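Folding and storing satin table linen

Posted 3/19/19
Filed under: Care and storage

These instructions cover lightweight satin in pale colours: table covers, overlays and curtain linings. They don't apply to heavy brocade or to anything with beading. The method assumes the cloth has been laundered according to its label and is completely dry.

What you need

A clean table, longer than half the length of the cloth
Acid-free tissue, 9 sheets for a large cover
A cardboard tube (optional, see step 6)
A cotton storage bag
A press cloth and an iron with a low setting

Wipe the table first and run your palm over it. Satin snags on anything rough, including a chipped edge or a dry fingernail.

Step 1. Find a hem

Satin slides, and a large piece gives you very little to line up by eye. Work from a hem or a straight seam. Pick up the heap loosely, pass it through your hands until you reach a stitched edge, then follow that edge to a corner. If you pinch the cloth in the middle and lift, it twists into a tight gather and the wrinkles run outward from that point.
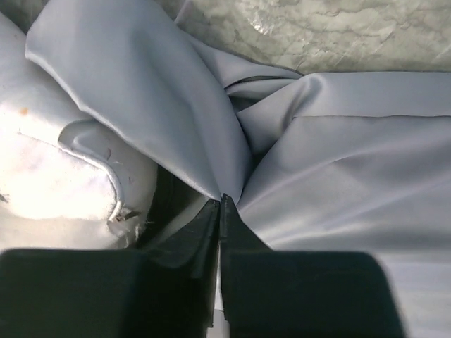
Grey satin gathered at a single point, with a straight seam or hem at right.

Small gathers like this usually relax if the cloth is laid flat within 20 minutes. Left overnight under weight, they need pressing.

Step 2. Lay out and square up

Place the first corner at the near left of the table. Walk the hem along the near edge, easing the cloth forward a hand's width at a time. Let the far side hang over evenly. Do not pull on the diagonal -- satin stretches slightly on the bias and the hem will no longer sit straight.

Smooth from the centre outward with the flat of the hand. Stop when the broad ripples are gone. Fine wrinkles can be left for the iron.

Step 3. Press if required

Use the lowest setting that works, no steam on polyester, with the press cloth between the iron and the satin. Press on the dull side. Allow the fabric to cool before moving it, as warm satin takes a crease very easily.

Step 4. First fold

Bring the far hem to the near hem, dull side out. Hold each corner between thumb and forefinger, with the rest of the hand under the cloth to take the weight. Lay a crumpled roll of tissue inside the fold before you let it close. The fold should be rounded, about as thick as a finger, never flattened.

Check both layers for trapped gathers. White and very pale satin hides them well under a ceiling light.
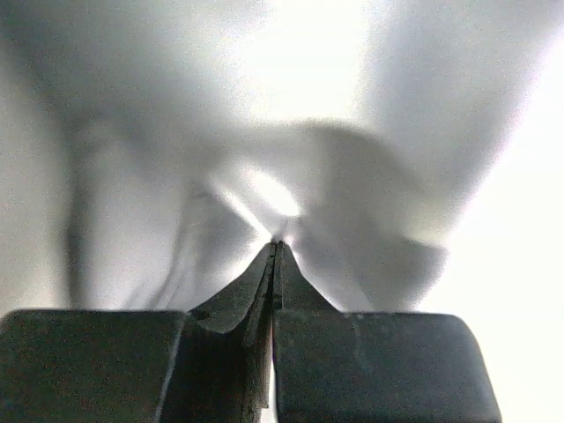 A lamp set low at one side of the table will show them as grey lines. Open the fold, smooth the lower layer, and close it again. Trying to work a gather out through the top layer normally makes a second one.

Step 5. Fold in thirds

Turn the left third over the middle, then the right third over both, with a roll of tissue in each bend. For long curtain linings, use quarters. The finished parcel should be no wider than the bag. Our Pundthorpe bags take a parcel 22 inches wide; the older Iken bags are narrower, so measure before you start.

Step 6. Rolling instead

Cloths that are used often can be rolled on a tube. Cover the tube in tissue, pin nothing, and roll with the dull side inward. Keep the tension light and even. Tie with cotton tape at both ends, flat, without a knot against the fabric.

Step 7. Bag and label

Slide the parcel into the bag from the side. Write the size and colour on a card and tie it to the drawstring. Stock numbers go on the back of the card, e.g. 3022. Don't use adhesive labels on the cloth or the inside of the bag.

Store flat, one or two deep. Refold each January along different lines so the same threads aren't bent every year.

Related pages: Removing wax from table linen; Hemming slippery fabrics by hand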